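# Plornden — sneaker resale listings, cleaned up

Category: Datasets > Text > Secondhand

I buy and sell used shoes in the evenings, and I got fed up with every listing describing wear in its own way. "Good used condition" can mean anything! So I started saving listing text from Alivow and Storance, and Plornden is what came of it — 749 rows, English only, one shoe listing per row.

## What's in a row

- `title` as the seller wrote it, typos included
- `body` with phone numbers and street names taken out
- `wear` my own grade from 1 to 5 (5 is unworn, 1 is a garden shoe)
- `price` in dollars, blank where the seller wanted offers

I dropped 438 rows that were kids' shoes or job lots. They may come back in December if I find a decent way to split them up.

## How I graded

From the words only, so a seller who forgot to mention a worn heel gets a kinder grade than they deserve. Suede is the hard one (people say "faded" and "dirty" as if they were the same word), and mixed pairs, black suede over cream leather and so on, often sit between two grades. I went with the lower one. 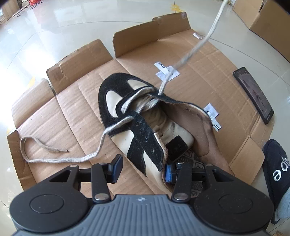
## Loading it

Plain CSV, UTF-8, commas inside quotes. Row 600 has a line break in the body and older spreadsheet programs choke on it — sorry, I keep meaning to fix that.

## License

Use it for whatever you like, just link back here.

Last updated 24th July

Related datasets
- Raudsepp boot sizes
- Storance coat listings
- Alivow price history

We use cookies to remember your settings. Accept | Manage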